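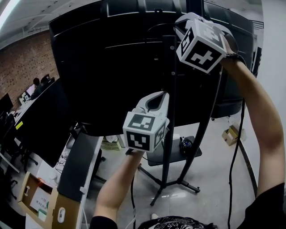 Prüfliste Handgreifer-Tracking, Softwareteil
Anlage: Grendia, Messplatz 2
Stand: 9/6/19
Prüferin: Montserrat Prieto
Gegenlesen: Sachiko Koyama

Bewertung: i. O. / n. i. O. / offen. Kommentare sind bei jedem n. i. O. Pflicht.

1. Vor dem Einschalten

1.1 Markerwürfel an beiden Greifern fest, kein Spiel von Hand fühlbar: i. O.
1.2 Markerflächen sauber, Kanten nicht abgelöst: i. O.
1.3 Handschlaufen geschlossen: i. O.
1.4 Verkehrsweg um den Monitorständer frei: n. i. O.
Kommentar: Kartons am Boden. Die Bedienperson blickt während der Aufnahme auf die Greifer und bewegt sich dabei seitlich. Kartons vor Freigabe umlagern.
1.5 Herabhängende Kabel außerhalb des Armbereichs: n. i. O.
Kommentar: Langes Kabel rechts am Monitor, Schlaufengefahr bei hoch geführtem rechtem Greifer. Am Standrohr abbinden.

2. Kalibrierung und Markererkennung

2.1 Marker-IDs links und rechts in der Konfiguration eindeutig: i. O.
2.2 Kantenlänge der Marker in der Konfiguration gleich Messwert: offen
Kommentar: Wert aus der März-Version übernommen, seitdem nicht nachgemessen.
2.3 Pose bleibt stabil, wenn nur eine Würfelfläche sichtbar ist: n. i. O.
Kommentar: Orientierung springt zwischen zwei Lösungen. Imby verwirft den Sprung erst nach 3 Bildern. Bis zur Korrektur nur mit mindestens zwei sichtbaren Flächen aufnehmen.
2.4 Keine Fehlerkennung an Kartonaufdrucken oder Bildschirminhalten: i. O.

3. Zeitverhalten

3.1 Zeitstempel Kamera gegen Greifersensor, Versatz unter 20 ms: i. O.
3.2 Posenausfall über 200 ms wird im Protokoll markiert: i. O.
3.3 Posenausfall über 800 ms beendet die Episode: n. i. O.
Kommentar (Koyama): Episode läuft weiter, letzte gültige Pose wird gehalten. Der Planer Siddiqui interpretiert das als Stillstand. Fehler liegt im Recorder, Ticket angelegt. Vorher keine Daten an Siddiqui übergeben.

4. Wiedergabe auf dem Arm

4.1 Geschwindigkeitsbegrenzung in der Regelung aktiv, nicht nur im Planer: i. O.
4.2 Arbeitsraumgrenzen geladen, Prüfsumme stimmt: i. O.
4.3 Not-Halt trennt unabhängig vom Softwarezustand: i. O.
4.4 Episoden mit Ausfallmarkierung werden abgewiesen: offen
Kommentar: Erst nach 3.3 prüfbar.

5. Ergebnis

Aufnahme: freigegeben, sobald 1.4 und 1.5 behoben sind, mit Einschränkung nach 2.3.
Wiedergabe: gesperrt bis 3.3 und 4.4 i. O.
Ablage im Projektordner Gruvoveck, Nachprüfung durch Koyama.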